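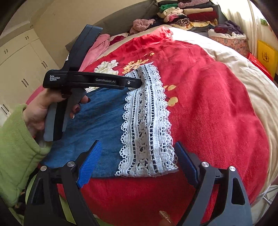

Can a machine fold my laundry yet?

Towels and pillowcases, mostly. For shirts, fitted sheets and anything thin or full of holes, you will still be doing the work by hand.

Home Equipment > Laundry & Linen > Folding Machines

Orness Folding Table, Model 16

The Orness is a tabletop folding machine made by Stekier and sold through Rernurside. It has two arms, a flat work surface and a stacking tray. You lay a piece flat, press the pedal, and the arms fold it and slide it onto the tray. The tray holds 16 bath towels before it needs emptying.

It is a small machine for a small number of jobs. We get a lot of calls from people who want to tip a basket in at one end and collect a dressed shelf at the other, and we would rather sell them nothing than sell them this.

What it folds

Bath towels, hand towels, tea towels, pillowcases, cloth napkins and flat crib sheets. Plain T-shirts work if they are laid face down with the sleeves out. Pieces must be dry. Remove pins and clips.

What it does not fold

Fitted sheets, hooded tops, bras, socks, anything with beads. Jeans are too heavy at the waistband and the arms will stall. Pleated skirts come out with new pleats.

Lace and crochet

We are asked about this more than anything else, usually by people with table runners or a box of trim from a relative. The Orness is not rated for lace. A long crocheted strip with scalloped edges and rows of small openings gives a machine very little to hold, and laid over denim, the gaps show the cloth beneath. The machine's sensor reads that as two pieces, or as none. The fingers may also catch a picot and pull it.

A gripper guided by a person is a different matter. With a hand on the handle, a jaw can pinch the end of a lace strip, and the person does the looking and decides how hard to squeeze. That part of the job is still ahead of what the Orness can do by itself. Fold lace by hand, over tissue if it is old.

Sorting

The machine does not sort. It cannot tell a clean pile from a dirty one or your clothes from someone else's. A mixed stack of folded clothes on a bed is easy for you to go through and very hard for anything we sell.

Speed

One towel takes the Orness longer than it takes most adults. The gain is in not standing there for the whole load — you set a piece, press the pedal, and pair socks while it runs. Guest houses and salons get the most out of it.

Details

Power: standard wall outlet
Rated life of arm belts: 4,000 folds
Finger pads: replace every 600 folds, sold in pairs
Noise: similar to a sewing machine
Warranty: one year, parts and labor
Price: on request; a deposit of $100 holds a unit

Finger pads wear faster on terry cloth. If towels start to slip out on the second fold, change the pads before you call us. The Oksanen pads sold for the older model fit as well, but they are thinner and need the spacer ring.

Orders placed since February ship with the wider tray. Page last revised 5/13/18.

Questions about bulk orders go to Rania Kanaan at the Rernurside sales desk.

Comments (4)

towelperson
We have one in the back of our salon. Hand towels all day, no trouble. It will not do the capes, don't bother trying.

Gwen R.
Does the spacer ring come with the Oksanen pads or is that extra?

Rernurside Sales
Gwen, it is extra. Add a note to your order and we will put one in the same box.

mill_street
I bought mine hoping it would do shirts. It does T-shirts okay if you lay them out neatly, and by then you're half done anyway. Kept it for the pillowcases. My mother's lace stays in the drawer where it can't get near it.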